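About Nerwood Math

Nerwood is a small math tutoring school. Algebra 1 through precalc, plus a bit of calculus when somebody asks nicely. Started by Libor Kadlec, who taught high school math in Kokow and got tired of having one class period to explain slope.

Page is still being put together, more coming.
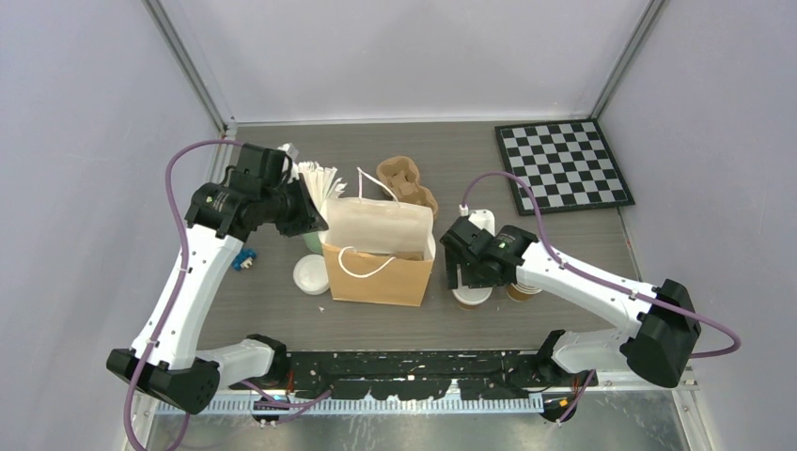
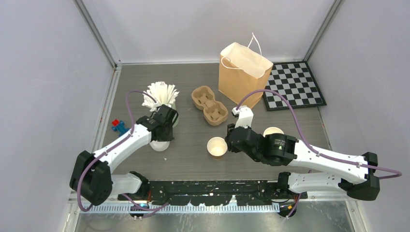
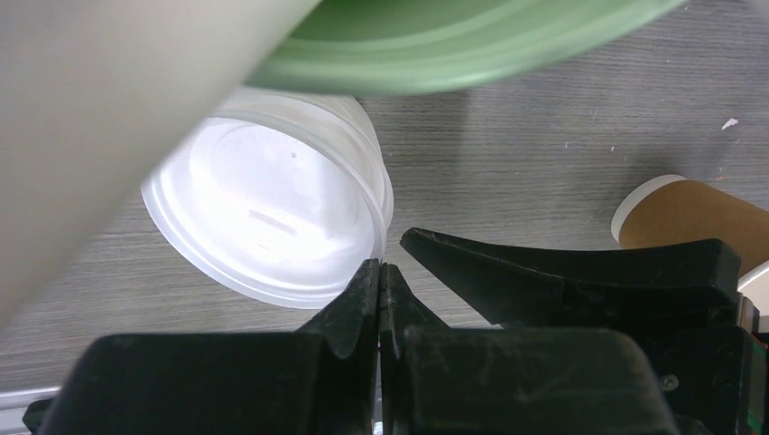 What we teach

Mostly functions. Students come in for help with "graphs" or "word problems" and very often the trouble is further back, with what f(x) means in the first place. So we go back there. Linear functions, then quadratics, then rational and polynomial, logs after that. Trig in the spring group.

Also: factoring, systems of equations, inequalities, fractions (yes, fractions, plenty of juniors need them, no shame). Test prep only in April and only for students already enrolled.

We don't do geometry proofs right now. Ask again next year.

How it works

Small groups, never more than 3 students to a table. Sessions run 40 minutes. Longer than that and everybody starts making sign errors, including the tutor.

New students do a short placement sheet first, 13 problems, no calculator. It isn't graded and we don't send a score home. We look at the work, the crossed out parts especially. Please don't help your kid with it!! We can tell.

After that you get a group and a time. Tuesday is the busiest day so put down a second choice.

Homework is 2 problems a session. Written out, with every step. If a student gets stuck, write down where and bring it in, that counts as done.

About Libor

Taught algebra in Kokow for years, then moved to the Surkgate neighborhood and started tutoring at his kitchen table. Likes completing the square more than the quadratic formula and will tell you why. Still writes most of the worksheets himself, by hand, then types them up, so if you find a mistake in one tell him. There are a few in the Unit 4 packet we know about, fix is comming.

The Bouazza notebooks

Parents ask about these alot. The Bouazza notebook is our own workbook, left page for the problem in symbols, right page for the same problem in plain words. So y = 3x + 2 on the left, and "start at two, go up three every time x goes up one" on the right. Students keep them all year. Included in the fee, replacements are extra.

Calculators

Any basic scientific one is fine. Graphing calculators stay in the bag until the student can sketch the thing by hand first. After that use whatever your school allows.

Signing up

Use the form on the Enroll page. Tell us the grade, the class they're in now and which textbook if you know it. Current report card not needed. We answer in the evenings, after the last group leaves. If the group you want is full we'll put you on the list and write when a seat opens.

Missed sessions can be made up within the same month, just let us know before the group starts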